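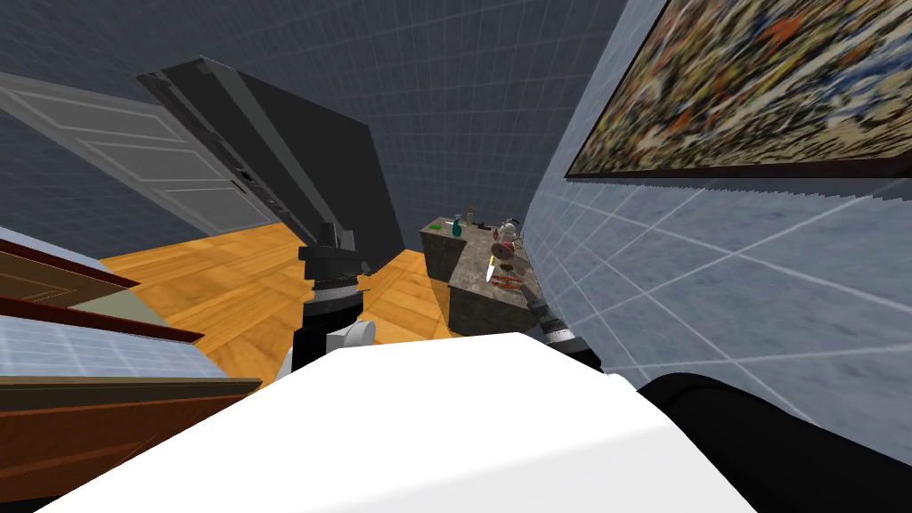

So the budget meeting happened, and I'm still a little cross about it, but in a productive way (I think).

For anyone new here: there are a few of us building kitchen routines for a two-armed robot, and we've been doing all of it in simulation. Counter, bottles, kettle, knife, the whole cluttered mess. Since December the question has been when we buy real hardware, and how much of it, and I'm the one who ended up with the spreadsheet. I did not ask for the spreadsheet!

My first draft had everything in it. Two arms, grippers, spares, a counter built to match the simulated one, even a matching fridge. Kusum read it over lunch and asked what we'd do with the fridge. I had no answer. Fridge deleted.

Then the quotes came in. Devunero wanted $3,284 for a pair of grippers, which I'd expected, plus $476 for a set of replacement fingertips, which I really hadn't. Radek thinks we'll chew through fingertips in the first month because that's what he did at his last job, so now I've got two sets down and a note in red that says "ask about a discount." Lasolance came in lower on the grippers but couldn't give me a delivery date, and after a week of emails I still don't have one.

The thing I keep going back and forth on is how much room to pay for. 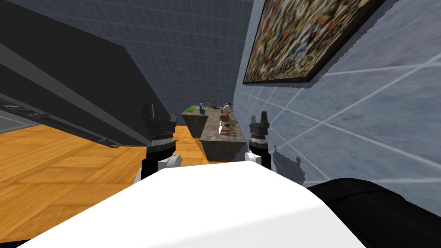
I'd been planning the floor space off the counter, as in, how big is the counter, add some walking room, done. But walls matter a lot once you have arms with elbows. Angelica sat down with me and we went over where the arms swing when the robot is tucked into a corner, and my neat little rectangle on the floor plan got bigger three times in one afternoon. More floor means more rent, and rent is the line that never goes away, unlike a gripper, which you pay for once and then complain about.

I've also added a boring line for stuff to put on the counter. Bottles, utensils, a kettle or two, $160 total. Peter laughed at that one, but I've seen how fast small purchases pile up when they all go on somebody's personal card (mine, it was mine).

Where we've landed for now is one arm first, then the second once the first has earned its keep. I don't love it, as half of what we've been working on needs two hands, and I said so, probably too many times. But it does leave money for more computing time, and we can keep doing the two-handed work in simulation while we wait. Radomír wants to see the revised numbers before he signs anything, which is fair.

Still on my list: shipping insurance, whether the mounting plate is included or extra, and a proper knife block, because I'm not having a real knife lying on a real counter with a robot next to it. If you've bought from Lasolance and got your order on time, please leave a comment. I'd love to take the cheaper quote.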